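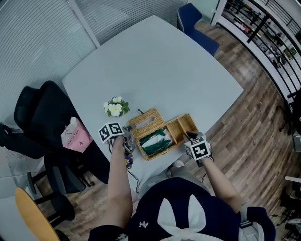 A member of 31 seasons' standing told the annual meeting in November that he'd read the whole proposal twice and still couldn't find the part where the club got better at football. The chair thanked him for his contribution and moved to the next item.

It was a fair question, and it's still waiting. The club was founded in 1938 and has spent most of the years since in the second tier of the state league, with the odd trip upward and a quick trip back. It has one decent pitch, a grandstand that faces the wrong way for the afternoon sun, and a junior program that has fed better-off rivals for as long as anyone can remember. Now it wants to be an "elite pathway environment", and it has signed up three outside firms to get there.

Votum handles recruitment. Its pitch is a database that rates players in leagues most scouts don't visit, and sorts them by how well they'd suit a particular coach. Prisis does the sports science, meaning vests, sleep diaries and a traffic-light report on the coach's desk each morning. Bouvier, a consultancy, wrote the strategy that recommended hiring the other two. I asked the club whether Bouvier had any commercial arrangement with either of them. I was told the question would be taken on notice.

Print this article
E-mail to a friend

None of this is wicked. Clubs at this level have always been sold things. In my time it was altitude masks, then mouthguards that were supposed to fix your posture, then a bloke with a trailer full of ice baths. What has changed is the size of the bill and who gets it. Junior registration goes up by $100 this season. For a family with three kids in the program that's a fair whack, and it comes before boots, petrol and the compulsory tracksuit.

The tracksuit is made by Andex, which also has its name on the front of the shirt under a two-year deal. The club calls it the biggest sponsorship in its history but won't say what it's worth - commercial in confidence, naturally. Parents buy the gear at full price. 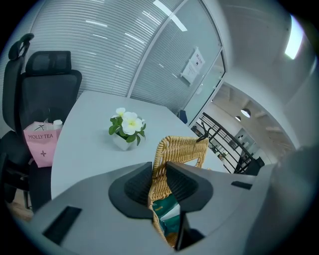
One mother wrote to the club that her son had worn a tracking vest for a whole season and not once had a coach talked to him about what it said. She got a reply with a link to a webinar.

Hers isn't the only letter. The under-16s were told last year that their numbers would be "central to selection". Then the senior coach was sacked, his replacement preferred to watch training with his own eyes, and the vests went into a cupboard. The contract with Prisis runs on regardless.

As for the recruiting, the first two signings from the Votum list arrived in the pre-season. One is a tidy left back who looks as if he'll do a job. The other played 20 minutes in a friendly, did his hamstring and hasn't been seen on grass since. You can't judge a system on two players, as the club keeps pointing out, but it was happy enough to judge it on none when it signed the cheque.

The first home game of the season drew a crowd of 500. They saw a nil-all draw and a long queue for pies. The winger who caused most of the trouble that afternoon was playing for the visitors, and he'd come through the home side's juniors. He left at 17 when he was told there was no spot for him. He now lives a short walk from the ground and drives across town to train.

The club says its new structure will stop that sort of thing happening. It may. I'd like to know how, and by when, and what happens to the fees if it doesn't. Members can put those questions at the next general meeting, provided they lodge them in writing beforehand.

Last updated: April 15, 2019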